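Does the Blurb Tell the Truth? A Project Report on Romance Novel Descriptions

Francine Fehr
Reading and Publishing, second-year project
Supervisor: Meinrad Pfister
2018-02-19

1. Where the question came from

Our course spent two sessions in December on what publishers call "copy," meaning the text on the back of a book or on its store page. We were told that good copy makes a promise and that a good book keeps it. I was not convinced. I read a lot of romance, mostly office romance and small-town romance, and I have been let down by enough blurbs to doubt that anyone checks them against the book. So I decided to check a few myself.

The question for this report is simple. When a blurb says what a romance novel is about, how much of that is really what the novel is about? I was less interested in whether the books were good. Some of them were, and two I would not finish again if you paid me.

2. The books

I used five novels, all the first in a series, all published as e-books by small presses or by the authors themselves. Four of them were picked by Bradley Sugden, who shares the project room with me and had no stake in the result. I asked him to take the first four titles he found in the Saarela reading app under "workplace romance" that had a blurb of more than 100 words. The fifth, Gimham, I added because three people in our class had already read it and I could compare my notes with theirs.

I know that five is a tiny number. I say this now so that I don't have to say it in every section. Nothing below should be read as a finding about romance novels in general, and I would be suspicious of anyone who used it that way.

3. Method

I copied each blurb into a document and broke it into claims. A claim was anything a reader could later say was true or untrue of the story: she needs the job, he has a secret, they can't stand each other, everything changes at the wedding. Questions counted too, if they clearly pointed at an answer. ("Can she trust him with her heart?" was left out of the count, as I could not imagine a book in which it was false.)

Then I read the books with the claims next to me and marked each one as kept, bent, or dropped. "Kept" meant the thing happened and mattered. "Bent" meant it happened but was much smaller, later, or different than the blurb made it sound. "Dropped" meant I could not find it.

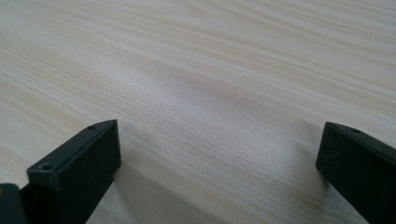 Light wood.

Ursina Eberhard marked two of the books separately, without seeing my sheet. We agreed on most of the "dropped" claims and disagreed a lot about "bent." Her view was that I bent things too easily. She may be right. I went in expecting to be misled and that is not a neutral way to read. After we talked I changed four of my marks, all in the blurb's favor, and left the rest alone.

4. What I found

The openings were accurate. In all five books the first two sentences of the blurb matched the first two or three chapters closely, sometimes so closely that the jokes were the same. If the heroine has lost her apartment in the blurb, she has lost it on page one. My guess is that whoever wrote the blurb had the first chapters fresh in mind, or had only been sent the first chapters, but I have no proof of either.

The trouble starts in the middle. Most blurbs name an obstacle, and the obstacle is where I used "bent" most. In Flurbridge, the blurb says that the hero's family will "stop at nothing" to keep the couple apart. In the book the family consists of an aunt. She stops after one lunch. The real obstacle is that the hero works nights and the heroine does not, which I thought was a better idea and handled with some care, but it isn't mentioned in the blurb at all.

Gimham does something similar with rivalry. The blurb sells two architects fighting over one promotion. By chapter six he has turned the promotion down, and the rest of the book is about her sick father. I liked those chapters. A reader who bought it for the fighting has some right to be annoyed, and the three classmates I asked were split on whether they had been.

Flultomel was the most honest of the five, and also had the dullest blurb. Every claim in it was kept. It reads like a summary for an insurance form. Ursina, who reads for plot, said it was the only one she would have bought.

The other two sat in between. One promised a secret that turned out to be known to everybody in the story except the heroine by the end of chapter three, and the other promised "one unforgettable weekend" that takes up eleven pages and is then mostly forgotten.

5. Do readers mind?

This was the part I had hoped would be strong and it is the weakest. In-ho Seok, who took this course last year, let me use the reader comments he had collected for his own project, 3278 in all, covering three of my five books. I searched them for words such as "blurb," "description," and "misleading." Very few comments used any of them. One way to see this is that readers don't care. Another is that readers who do care write "not for me" or give two stars and leave. Word searches can't separate these, and I did not have time to read everything.

What I did notice, reading a small part of them, was that complaints about pace were common for exactly the books with bent obstacles. "Nothing happens in the second half" came up for Gimham again and again. Plenty happens in the second half of Gimham. It just isn't what was advertised. I would like this to be evidence. I think it is only a hint, and Meinrad pointed out in our meeting that the second half may simply be slow.

6. The case against my own project

A blurb is an ad. I was reminded of this by almost everyone I spoke to, usually in the tone people use with a child. I accept it up to a point. But the industry guides we were given in class don't call it an ad. They call it a promise to the reader, and they say that romance readers in particular are loyal and remember. If both of these are true, then bending the middle of the story is a strange way to treat them.

There is also a fairness problem in my method. Blurbs that claim little can't drop much. A vague blurb would score better on my sheet than a detailed one with a single mistake in it, and I don't think vague blurbs are more honest. I tried weighting the claims by how specific they were and gave up after one book — I was inventing the weights as I went.

And the whole thing rests on one main reader with an opinion. Ursina's two books help, but not enough.

7. What I would do next

I would use more books and fewer categories. "Kept" and "dropped" could stay. "Bent" should be replaced with something about position, for example the chapter in which the claimed event first appears, since that can at least be looked up by someone else. I would also ask authors who wrote the blurb and when. I wrote to two of the five and got one answer, which was friendly and said she couldn't remember.

The word limit for this report was 4000 and I am well under it. I had a section on covers and took it out, as it was mostly me complaining about covers.

The claim sheets are in the class folder under my name.

Recent project reports
First Lines in Small-Town Romance
Why Is Book Two Always the Brother?
Audiobook Narrators and the Two-Voice Problem
Star Ratings: What Does a Three Mean?
Holiday Romance Before the Holidays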